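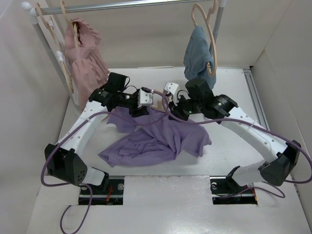

Regional tourist boards measure overnight stays because overnight stays are easy to measure. A guest registers, the hotel remits the bed tax, and the municipality receives a figure at the end of the quarter. Day visitors leave no such record, and in Bollberg they are the larger group by a wide margin. The usual remedy is to take the few hard numbers available and stretch them over the whole valley. The result lies about as flat as a purple garment gathered up in the middle by two robot arms, with deep creases running down through the center where the interesting information should be. Budgets are then set on it.

The current plan for Bollberg and its neighbor Foltside follows this pattern. It assigns 84 percent of the promotion money to campaigns aimed at overnight guests. The remainder covers signs, trail maps and the food route known as Bite, which links bakeries, two dairies and a smokehouse between the old station and the river. Bite is used almost entirely by people who arrive in the morning and leave before dinner. It has no booking system, so in the annual report it barely exists.

Mei Mercado, who drafted the plan, argues that an overnight guest spends more per head. This is correct and does not settle the question. Spending per head says nothing about what an additional dollar of promotion produces. The hotels in Bollberg are close to full from June through the fall hiking season, and a campaign that fills a full hotel has bought very little. The bakeries on the Foltside side have spare capacity on most afternoons.

There is also the matter of transport. The Cluswood bus runs every 30 minutes until early evening, then stops. Last season it carried 2795 passengers on its best weekend, a figure the operator records by default and would hand over on request. Nobody on the tourist board requested it. Boardings by stop and hour would show where day visitors go and when they leave — a better basis for a budget than bed tax multiplied by a guess.

Aušra Žukauskas of the Foltside traders' group has proposed a simple trial: move a small share of the campaign money to Bite for one season, extend the last bus to 9 p.m., and compare boardings with the year before. The objection is that weather will distort the comparison. It will, to a degree. Weather distorts hotel figures too, and they are published every quarter without a footnote.

I would support the trial with one change. The later bus should start a month before the promotion does, so that the two effects can be told apart. The operator needs the timetable by the end of winter, and the board should ask for last season's boarding data in the same letter.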